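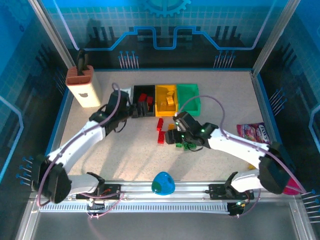
May, bench notebook, color sort table

10:40. Second look at the bin layout. Tatiana wants to sign off on it this week and I'm the holdout, so I'm writing down what bothers me while it's in front of me.

The plan as written: black bin left, yellow middle, green right, blocks go to the bin of their own color. Fine for black, yellow and green. The plan says nothing at all about red. I raised this when the Catilura order came in (order 741, bins only, no lids) and was told red would be "handled." Red is in the black bin, in with the black blocks. More red is standing on the table in front of the yellow bin. So which is it? If black is the bin for leftovers then it can't also be the bin for black, and whoever checks the sort afterward has to know which reading we were using.

Emerson's answer is that red goes with black as the two dark ones. I don't buy it. Red isn't dark, and under the overhead light it's the easiest color on the table to find. He calls it a convention and says people learn conventions. Maybe. I've watched people learn the wrong one too.

Orange is worse. There's a small orange block to the right of the two reds and I have no idea where it belongs under anybody's version. Tatiana says yellow is nearest. Emerson says leave it on the table. I say take orange out of the set until there's a rule for it. Left open.

Pale yellow. The block in the yellow bin is paler than the bin by a good way, and the smaller piece stacked with it is lighter again. Put that small one by itself on our beige speckled top and I wouldn't swear to yellow. Cream? Off-white? The Grultov sheet that came with the blocks gives 79 pieces in the full set and lists the colors in one line with no samples, so it's no help in an argument. I'd like a printed swatch card next to the bins. Tatiana thinks that's overkill. She also thought labeling the drawers was overkill, and look at the drawers.

Stacks: are they allowed in the bins? The written rule says "blocks placed in bin." Two pieces stacked together went down as one item on my tally and as two on Emerson's. Neither of us is wrong, which tells me the rule is bad. Suggest: note stacks separately, don't break them up, don't fold them into the main column.

Green cluster is out on the table over on the right, and the green bin looks empty from where I stand. That's the one bin where I have no complaint about the layout, and also the one I have nothing to say about as a test of it. Revisit.

11:15. The tabletop. I keep being told the beige speckle is neutral. It's a busy surface. Anything small and light gets lost on it when you're tired, and I'd expect to miss the light piece mentioned above if it rolled off toward the middle. A plain mat would settle it. Emerson says the mat would slide. Has he tried a mat? He has not tried a mat.

Same goes for the panels. The circuit-board print with the gear and the skyline bars looks smart and I understand why the Hovov office picked it, they have visitors. But the back panel is right behind three bins whose whole point is color, and it's a lot of blue and bright line work to have in the corner of your eye. The claim from the meeting was that it "doesn't affect anything." Where's the comparison? I'd run the same sort with plain card clipped over the print and see if the misplacements move. If they don't I'll drop it and say so in this notebook.

Non-block items. These need a decision and I've been asking since the first week.

The pink snack bag, right side near the edge. If it's part of the set, it should be on the sheet with a place to go. If it's somebody's lunch, it should be in the kitchen. Right now it's neither and it takes up room next to the greens. Tatiana says a mixed table is more like real life. All right, then write "mixed table" at the top of the protocol and give the bag a destination, because pink has no bin either.

The clear blue dome at the front. Same question. Nothing on the sheet, no blue bin. I asked what it was called and got two different names for it, so I've put it down as "dome" and will keep doing that. It sits at front center, where I'd want my clear space. I'd move it to the back or off the table entirely.

Holder in the back left corner, the white one with the terracotta slotted top and the cat on the front. I'm leaving this alone. It's out of the way of the bins, the black-handled thing standing in it can be grabbed without reaching over anything, and everyone seems to put it back. Only note: if the tool ever leans toward the black bin it'll be over the bin, and then it'll end up in the bin. I'd rotate the holder. Emerson thinks I'm inventing problems. Could be.

11:50. Bin spacing. Side by side along the back is tidy but I'm doubtful about how close they are to each other. A block that lands on the rim between black and yellow could go in either, and then the checker gets a wrong color with no way of telling a bad choice from a bad drop. The Catilura catalog (item 3733) has a wider version. Tatiana isn't keen to reorder. Cheaper option: spread out the ones we've got, there's table to spare on both sides if the snack bag goes.

Asked Emerson where the "layout cuts errors in half" line came from, the one that's in the draft already. He said Abdel Hamid, meaning the group at the Abdel Hamid building, who use round tubs, four colors, and a white table. So three things different from ours. I've struck it from the draft. If we want a number we can get our own, and I'd want 2000 placements before I put it in a sentence with the word "half" in it.

To settle before anybody signs:
red: own bin, or written down as going with black
orange: in or out
stacks: how tallied
snack bag and dome: give them a place or clear them off
swatch card (I'll make it, fine)
plain card over the back panel, one session
mat, one session

Tatiana has read this far and written "red goes with black, final" in the margin in pen. I've written "why" under it.

12:05. Lunch. Left the table as is. Please don't tidy it before I've done the swatch card, I want to match against the pale piece where it sits in the bin, under that light, and the spare box in the drawer has a different yellow again.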